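Asbridge Home Brew Help Desk
Ticket: Stalled fermentation, elderflower wine kit
Status: Resolved
Opened by: Chinyere Ojo
Product: Gemix 30-bottle Elderflower, country wine range

Opening message

Hello! First of all, I love this kit. The whole kitchen smelled like a hedge in June the minute I opened the concentrate, and I've been telling everyone at work to try one. But I'm stuck. It bubbled like mad for the first few days, then slowed down, and now the airlock hasn't moved since breakfast yesterday. My hydrometer reads 1.030 and the booklet wants 0.996 or lower before I add the stabilizer.

What I did: poured the concentrate into a clean fermenter, topped up with cold tap water to the line, stirred hard, sprinkled the yeast on top, fitted the lid. The bucket lives in the utility room. I'm using a Boltora heat belt, the kind with no thermostat, and I switch it off at night.

Should I pitch more yeast? I have a spare sachet from a cider kit and I'm itching to use it.

First reply, Help Desk

Hi Chinyere, thanks for such a complete report -- a gravity reading in the first message makes our day! Please hold on to that cider yeast for now. 1.030 is a classic sticking point and most of these come back with a bit of warmth.

Could you send us:
Temperature of the wine itself, first thing in the morning and again in the evening
Batch code from the yeast sachet
Whether you added any extra sugar

Update from customer

Morning 58 F, evening 71 F. I had no idea it swung that much! Batch code is GX-145. And yes, I did add sugar, 400 g on top of the kit amount, as I wanted it a little stronger. 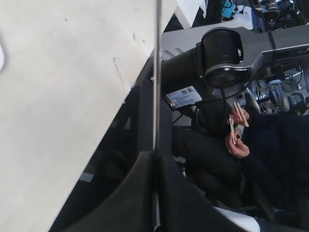

Shireen Motaung wrote in to say she'd had the very same stall with the elderflower, at 1.028, and that leaving the belt on all night with a towel around the bucket got hers going again by the second evening. She'd added 200 g of extra sugar herself and thought the wine was better for it, though she wouldn't go higher.

Second reply, Help Desk

Thank you, Shireen, great tip, and we agree about the sugar! Chinyere, batch 145 is well inside its date, so the yeast should be fine. Those cold nights are the likely cause -- the yeast drops to the bottom and goes to sleep, and the extra sugar makes its job harder.

Please try these in order:
1. Leave the belt on day and night. Fit it a third of the way up the bucket and wrap a towel above it, not over it.
2. Once the wine is at 70 F, stir gently with a sanitized spoon to lift the yeast. Slow circles, no splashing.
3. Stir in half a teaspoon of yeast nutrient.
4. Leave the lid on for 40 hours, then take a reading.

If it's still at 1.030 after that, we'll talk you through a restart with fresh wine yeast.

Update from customer

It's alive!! Steady 70 F all night and I could hear the airlock from the hallway. Reading after 40 hours is 1.018. I tasted the sample too -- sweet still, but so floral. Towel stays on.

Update from customer

0.996 this morning, and the same again tonight. Stabilizer and finings next. Can I rack it off the sediment first?

Final reply, Help Desk

Wonderful news! Yes, rack first, then stabilizer, then stir out the gas really well before the finings go in. Give it a good week to clear. Closing this ticket, but reply here if it's still hazy after that and we'll reopen it.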